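Squares on a tabletop - gallery

Someone at Solberg told me a taped grid makes a work surface easier to keep in order. I had my doubts. Tape lifts, corners wander, and people stop looking at the lines by July. The bowls I'll give more credit - a plain bowl is hard to get wrong.

Four views, picked from 156. Click any one for the large version.
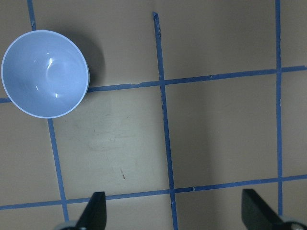
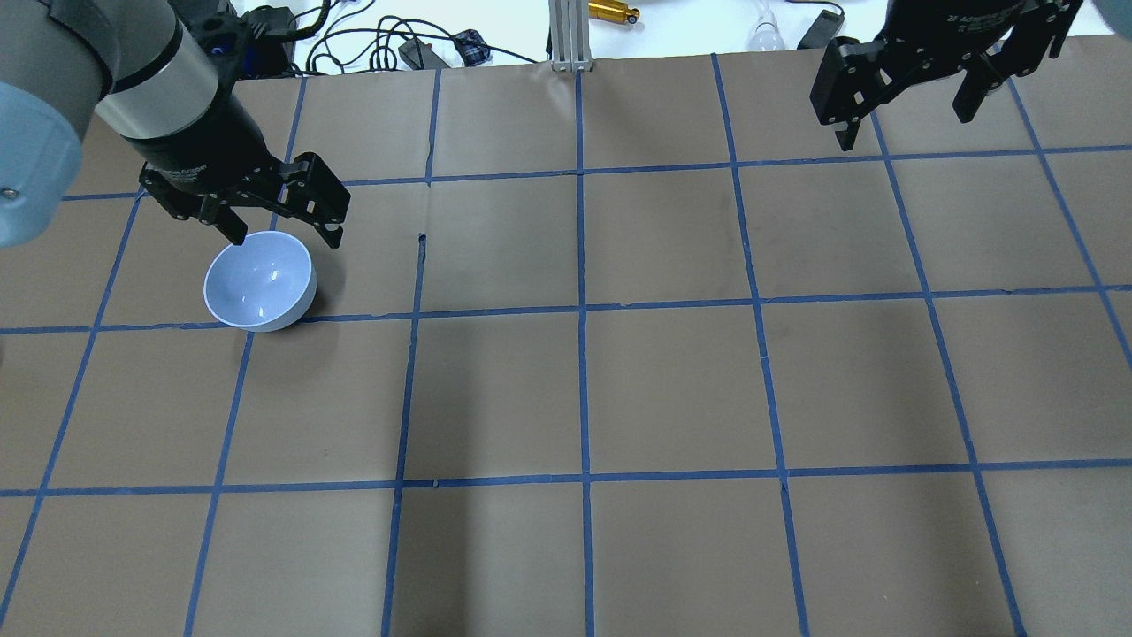
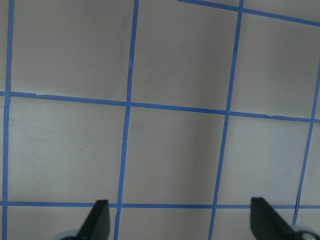
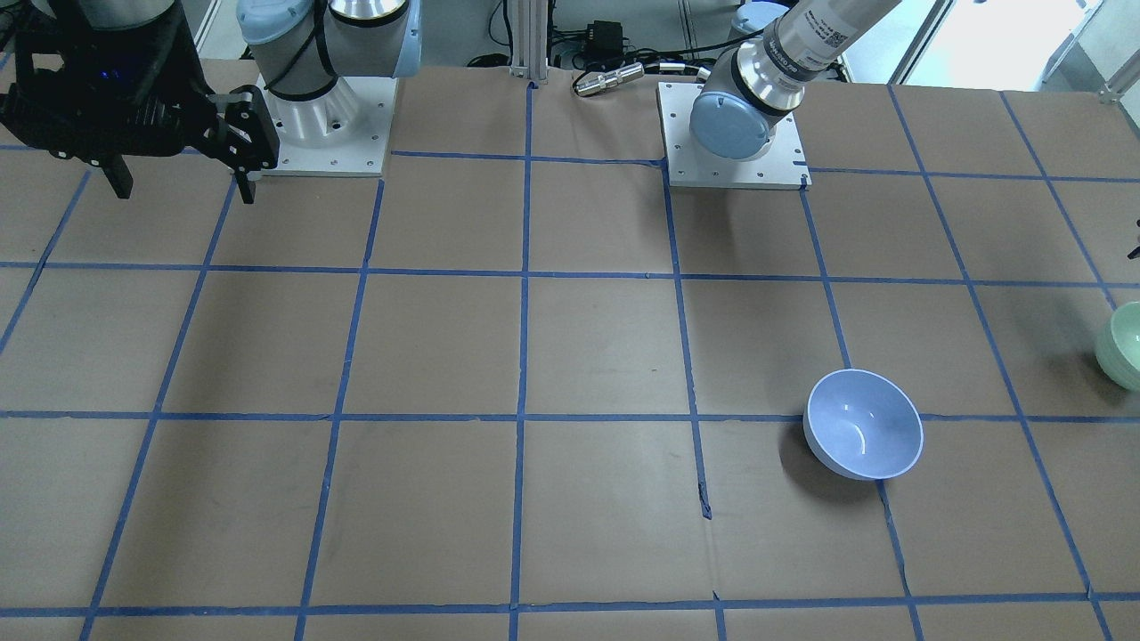 Blue tape grid, all four views. Bowls in the first, second and fourth.

I still wouldn't call the grid a system. Laid by hand, it's as straight as whoever laid it, and the ragged joins in the third view don't win me over. Drostau sells a printed mat for the same job, which I trust even less - you can't peel up one line and move it.

Text and selection: Nusrat Mirani. Prints on request, 2 sizes.

Next gallery: Skarum, the shelves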